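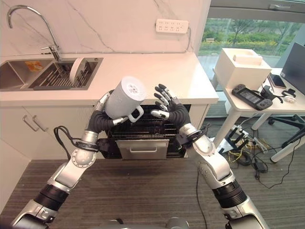
The sink side of the kitchen at Clandadeck, with the dish rack in the right basin.

Thursday
By Kamrul Nanayakkara

Shared kitchen: questions we get from new tenants

Where do I put a plate after washing it?
Stand it in the metal rack in the right basin. Wash in the left basin. Please don't stack wet dishes on the counter.

Can I leave things in the rack overnight?
Yes, for one night. Anything still in it at 8:00 the next morning gets put on the open shelf by the door.

Are the mugs shared?
The white ones are. If you bring your own, write your room number on the bottom with a paint pen.

How do I clean the counter?
Dish soap and a damp cloth. No scouring powder on the countertop or the marble-patterned backsplash. Tea and turmeric should be wiped up right away.

Can I use the power strip on the backsplash?
Yes, for a kettle or a toaster, one at a time. Space heaters are not allowed in the kitchen. Unplug your appliance when you finish.

The water is draining slowly. What should I do?
Empty the strainer first. If that doesn't help, send a note to Obaidul Liyanage through the Maden tenant page and put "kitchen sink" in the subject line. Don't pour drain cleaner down it.

What is the door code?
1047. It works for the kitchen and the laundry room.

I broke a plate. Do I have to pay for it?
No. Wrap the pieces in newspaper, put them in the trash, and let Obaidul know so he can order another.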